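Chapter 2
Chores, and Why They Are Hard

My grandmother kept house for most of her life and never once thought of it as clever work. She would have laughed at the idea of a whole textbook chapter given over to wiping a shelf or fetching a cup. And yet, if you ask an engineer which is harder to build, a machine that welds the same seam 200 times a day or one that can tidy an ordinary kitchen, you will nearly always get the same answer (and usually a sigh along with it!).

The welding machine has its world laid out for it. The part arrives in the same place, facing the same way, and the floor is kept clear. A home is far less obliging. 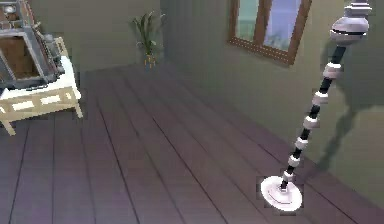 Much of the early learning is therefore done in simulation, where a room can be built in an afternoon and a dropped plate costs nothing. Nisha Upadhyay, whose work on household tasks we shall meet again later on, likes to begin with plain reaching: can the arm get to a spot near the floor without bumping a wall or a table leg? Only then does she let it pick anything up.

Small workshops face much the same trouble, as we shall see when we visit the packing benches at Clakesar. Before reading on, think of one job you did this morning and write down every movement it took, including the ones you hardly noticed. Keep your list handy, as we shall need it in the next section.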